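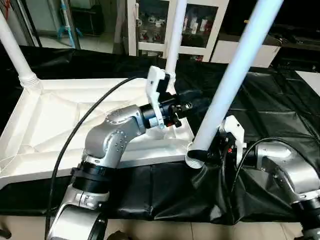

I have a job for you before we start. Find a pen with a cap. Take the cap off, put it down, then put it back on again. Easy! Now do it with your eyes shut, wearing oven mitts. That second try is pretty close to what life is like for a robot arm, and I think about it every single time I'm in our workshop in Mavwood.

I go there on Saturdays with my friends Armelle and Gilles. We share the tools and the tables (and the cookies, if Gilles hasn't gotten to them first). Right now we're teaching two robot arms to help us build a stand. It has a wide white plastic base, some long white poles that stick up out of it, and little white plastic brackets. We named one arm Ulum and the other one Coro, and yes, we argued over the names for a whole afternoon.

So how does an arm move?

Hold your own arm out. You can bend it at the shoulder, at the elbow and at the wrist. Those bendy places are called joints. A robot arm has joints too, and inside each one is a motor that turns it. The stiff parts in between are called links, and they're a bit like your bones, only these ones are on the outside where you can look at them.

At the very end is the gripper, which is the robot's hand. It doesn't need five fingers like you have. A lot of grippers just squeeze shut, the way your thumb and pointer finger do when you pick up a raisin.

Why use two arms?

Try opening a jar with one hand. The whole jar spins around, right? You need one hand to hold still and the other to twist. Building is full of jobs like that. If one arm pushes a bracket against a pole and nothing is holding the pole, the pole leans over and you get nowhere. With two arms you can have one push while the other one steadies things. Or each arm can take its own bracket and go to its own pole, and then you have to make sure they don't bump elbows!

The hard part is squeezing

When you pick up an egg, your skin tells your brain how hard you're pressing. You don't even have to think about it. A robot has to be given a number. Too small, and the bracket slips out and goes skating across the table. Too big, and you hear a crunch. I have made the crunch happen. I've still got the bracket in my drawer at home.

Poles are tricky too, because they're round and smooth. Our brackets have to meet the pole nice and straight. If the bracket is tilted even a tiny bit, it catches on one side and won't go any farther. You would wiggle it without thinking. We had to teach Coro to wiggle, and it took us 16 tries to get a wiggle we liked. I wrote them all down in my notebook. Number 9 was the worst, it looked like Coro was shooing a fly.

Does the robot know what it's making?

No! People ask me that a lot. Ulum has no idea there's such a thing as a stand. It follows the moves we've given it, and if I slid the base over by the width of my hand, it could reach for a spot where there's nothing but air. Your eyes would notice right away.

Try it yourself

Get a friend, a cardboard tube and a clothespin. Your friend is the robot and keeps both eyes closed. You can only use words like "up," "left," "stop" and "squeeze." See if you can get the clothespin clipped onto the end of the tube. Then swap places. When Armelle was my robot she clipped my sleeve twice, and Gilles laughed so much he had to go sit outside.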